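# About Zanent

Hello, and thank you for stopping by! If you've found your way to this page, you are probably wondering who we are and whether we're the kind of people you'd want to talk to about your retirement, and both of those are perfectly fair things to wonder before you pick up the phone.

Zanent is a small, fee-only financial planning office. We work mostly with people who are within ten years of retiring, or who have just done it and are finding that living on savings feels very different from building them up. We look after 70 households at the moment, and we like it that way (we know the names of a good many grandchildren, and a few dogs).

The firm was started by Aishwarya Kurup, who had spent 14 years at a larger company and wanted longer meetings. She had grown tired of handing people a thick binder, shaking hands, and seeing them again a year later with the binder still in its plastic wrap. So she rented two rooms above the old Ferkelow building, bought a decent coffee maker, and told her first clients they could stay as long as they had questions. Some of them stayed most of the afternoon!

Polyxeni Tsoukalas joined a few years later, in January, right in the thick of tax paperwork season, and she still teases Aishwarya about the timing. Polyxeni's specialty is the income side of things: when to claim Social Security, which account to draw from first, how much cash to keep close by so that a rough year in the market doesn't force you to sell something you'd sooner hold on to. 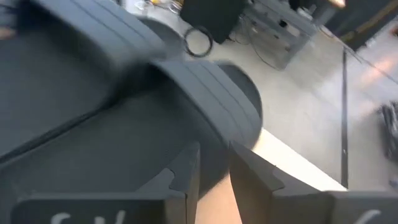 We should say a word about how we charge, as it's the question people are often too polite to ask. You pay us a flat yearly fee, agreed on ahead of time and written down in plain words. We don't earn commissions, and we don't sell annuities or insurance. If you need a policy, we'll go over the quotes with you at our table, but you'll buy it from somebody else.

Most new clients start with two meetings. The first is really just a conversation, and you needn't bring anything except perhaps a rough idea of what you spend in a month (nearly everyone guesses low, so please don't be embarrassed). For the second we'll ask for statements, a recent tax return and any pension letters you have, and we'll come back with a written plan that we go through together, page by page. After that we usually meet twice a year, and you're welcome to call in between, whether it's about a roof, a wedding, or a headline that kept you up at night.

Our office is on the second floor, and there is an elevator around the side on Spahić Street. Parking behind the building is free for visitors. If stairs, driving or distance are a trouble, we're glad to meet by video or come to you, as long as you're within 40 miles.

Call or write whenever it suits you. Polyxeni generally answers the phone in the mornings and Aishwarya in the afternoons.

*Page last updated April 5, 2022*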